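8/19/20, Brurura notebook, cloth and block set

Target for this batch is 335 episodes. 100 are in from the morning, 14 of those thrown out for late grasps. 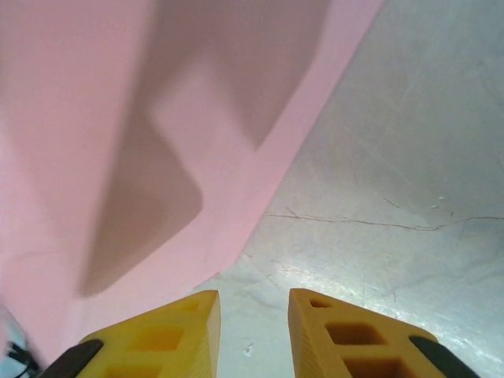 Cloth episodes are still the slow ones. Starts vary too little, so I'm changing the approach angle every 30 episodes. The gripper's shadow lies right across the pink cloth in the wrist view, and I want that in the data at several heights, over the folds too. Tagged "shadow" in the Sotlow sheet.

Two-arm block next. Left goes to its end of the pink block first, right comes in after.
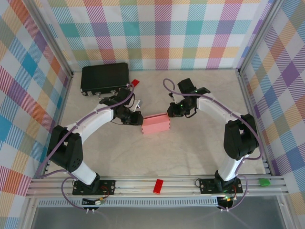

Elau wrote back that the two-arm episodes should keep their failed tries, labeled, and that trimming them in February hurt the policy. Keeping them from here on. Domański export tonight.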